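Cabinet Refacing: Frequently Asked Questions
Barnlow Home Desk
Updated 2022-07-08

We get a lot of mail about refacing, most of it from people who have just had a salesperson at the kitchen table. The answers come from Shona Yule, who ran a refinishing shop before she came to work here, and from Jamshid Bahrami, who has paid for two kitchens and regrets one of them. Neither one sells cabinets.

What is refacing, exactly?

The boxes stay on the wall. The doors and drawer fronts get replaced, and the parts of the box you can see are covered with a thin skin of veneer or plastic film to match. New hinges and handles usually go on at the same time. That's the whole job. When a brochure calls it a "kitchen transformation," it means this.

Is it really half the price of new cabinets?

It can be. We'd like to know who came up with "half," because every company says it and none of them will tell you half of what. Usually the comparison is with custom cabinets, which most people asking about refacing were never going to buy. Put the quote next to stock cabinets from a home center, with installation, and the gap gets small. In a few quotes readers sent us in May, the gap went the other way.

One reader, Lefteris Liapis, was quoted $3,683 for doors and drawer fronts alone. Skins for the boxes were on page two. So were the handles, the crown molding, and a haul-away fee for the old doors. Ask for one number with everything in it.

The salesperson says the price is only good today. Is it?

No. Ask them to put in writing that it will be higher tomorrow and see what happens.

How long does it take?

Companies like to quote the install, which may be a few days. The doors have to be made first, and that wait is often left out of the conversation. Get the delivery date for the doors on the contract, along with what you're owed if it slips. If they won't put a date on it, assume they don't have one.

My cabinets are particleboard. Can they be refaced?

Sometimes. Dry, square particleboard takes a veneer well enough. Look under the sink first. If the floor of the box is swollen or crumbles at the edge when you press it, new doors will be hanging on a box that is on its way out. An honest company will tell you so. We've heard from several readers whose company did not bring it up until the deposit had cleared.

What does "solid wood door" mean?

Less than you'd hope. On many doors the outer parts are solid and the center panel is veneer over something cheaper. That isn't necessarily bad, and a veneered panel may move less with the seasons than a solid one. What bothers us is paying a solid price for it. Ask about the frame and the panel separately, and ask for the answer on the order form. "All wood" is worse than "solid wood," by the way, and "wood product" could be nearly anything.

Are film-wrapped doors any good?

They look fine in the showroom. Heat is the problem, especially next to the oven and above the toaster, where the film can lift at the corners. Some hold up for years. If you go this way, find out whether the warranty covers peeling from heat. The Cliron sheet a reader mailed us promised a lifetime of coverage and then left out heat, steam, grease, and "household cleaners," so we aren't sure what was still covered.

Can I trust the computer picture of my new kitchen?

Trust it for layout. Don't trust it for color, and be careful with the wood. Design software tends to put the same grain on every surface, while real boards differ from one door to the next. Light is a guess, too. The program doesn't know that your one window faces a brick wall.

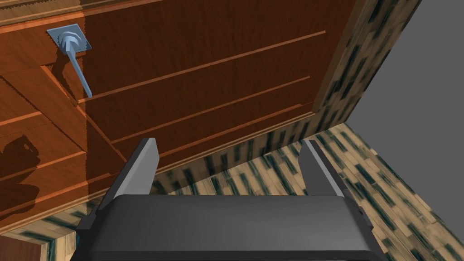 Computer rendering of a reddish-brown wood-grain door with lighter moldings and a lever handle.

Ask for a sample door instead. A full door, please, and not the chip on the key ring. Lean it against your own cabinets and look at it in the morning and again after dark. Jondex charges for this and takes it off the bill if you order. Lunde told us they'd lend one free, then asked for a $100 deposit when Shona called back. Either is cheaper than hating the color.

Should I choose raised moldings or a plain door?

Do you enjoy cleaning? Every raised edge holds dust, and in a kitchen the dust is sticky. Deep profiles also cost more with most companies. If you love the look, buy it, but run a damp rag over a display door before you decide.

Do I need soft-close hinges?

Need, no. They're pleasant. They're also a common place to pad a quote: Florante Belmonte of Toledo was charged $223 extra for hinges that were already listed as standard on the company's own website. He got the money back after three phone calls.

Can I do it myself?

Swapping doors, yes, if you can measure and own a decent drill. Order one door first and hang it before you order the rest. Skinning the boxes is harder. Contact adhesive gives you very little room for second thoughts, and a crooked strip at eye level stays there until you sell the house.

Would paint do the same job for less?

On sound wood doors, often. It means a week of degreasing, sanding and waiting, and there will be chips near the trash pull-out sooner or later. Our reader Zulkifli Rahman painted his and wrote to say he'd do it again, though his wife added a note at the bottom saying she would not.

Does refacing add to the value of my house?

We have seen percentages quoted. Every one we traced led back to a company that sells refacing. Do it if you want nicer doors.

Do you recommend a company?

No. Get three written quotes for the same list of work, and call a past customer the company didn't pick for you. Questions we haven't covered can go to the Home Desk through the contact page. We read all of them and answer some.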